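To: Home Manipulation Practice list
From: Mélanie Beaulieu
Date: 7 Aug 2020
Subject: Re: Draft 2, section 4 (work in occupied homes)

Dear members,

Thank you for the comments received on the second draft of the Fleltero practice guide. I am answering the message from the Alby office first, as it raises points that affect the wording of three clauses. The relevant part is quoted below.

> Section 4.2 asks the operator to "clear the work area" before a session
> with hand-held grippers. In our view this cannot be applied in a home.
> If everything is cleared, the session no longer records a home. If only
> some things are cleared, two operators will reach two different results
> and both will claim to have followed the guide.
>
> We would also ask whether 4.5 (waste containers) is meant to cover bins
> that are merely nearby, or only bins that are part of the task. Our
> operators at Stemaro have read it both ways.
>
> Last, the 30-minute limit in 4.7 does not say whether rest periods are
> included.

The editing group accepts the first point. "Clear the work area" was carried over from the workshop guide, where benches are bare by default. We propose to replace 4.2 with the following text:

4.2 Before the session, the operator shall agree with the resident which surfaces may be touched and which items shall remain where they are. Items that could break or spill and that stand within reach of the jaws at full opening shall either be moved with the resident's consent or be named on the session sheet as items to avoid. All other items shall be left in place.

4.2.1 Vases, potted plants and hanging electrical cords shall be named on the session sheet whenever they are in the same room as the work, whether or not they are within reach.

Members will notice that 4.2.1 goes further than 4.2. This was the wish of the Leclerc delegates, who pointed out that an operator holding two grippers tends to watch the jaws and not what is behind them. The group agreed to include it for one review period and to look at it again in October.

On the second point, 4.5 is meant to cover both cases. The new wording is:

4.5 Where a waste container stands next to a work surface, the operator shall treat it as part of the work area. Pads that have touched the liner or the contents shall be wiped before they touch fabric, tableware or food packaging. Papers, labels and envelopes bearing a name or address shall be removed from the container by the resident before the session, or the container shall be covered.

The last sentence of 4.5 is new. It was added because section 6, on personal information, mentioned shelves and desks and was silent on bins.

On the third point, rest periods are not included in the 30 minutes. A session sheet may cover up to 90 minutes in total, and 4.7 will say so.

I would add a word on soft surfaces, which the Alby message does not mention. Draft 2 treats tables as hard and flat. In most homes we have worked in, a table is covered, and the cloth may hang well below the edge. The inner edge of a pad can catch a fold and pull the whole cover, together with whatever stands on it. We therefore propose a new clause:

4.6 On covered surfaces, the operator shall keep the jaws clear of the cloth during travel and shall approach from above. Where two grippers are used, they shall not be lowered onto the same cover at the same time unless the task requires it.

The arrangement most of us meet in practice is a cloth-covered surface, a lined bin beside it and a second covered table with a plant behind, and clauses 4.2, 4.5 and 4.6 should be read with that in mind.

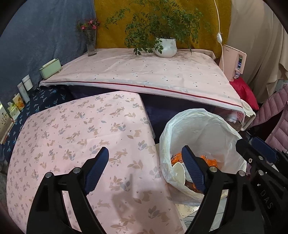 Leclerc has asked that its objection to 4.6 be recorded with this message. Its position is that "at the same time" is too strict for folding tasks, where both hands must be on the cloth from the start, and that the exception for tasks that require it will be used so often that the rule loses its force. It would prefer a limit on speed near covered surfaces, with the figure left to each site. The editing group has not taken a view and would welcome others.

Comments on the clauses above should be sent to the list within 12 days. Please quote the clause number and propose replacement text where you can. Remarks on section 6 should be held for the next draft.

With regards,

Mélanie Beaulieu
for the editing group, Fleltero practice guide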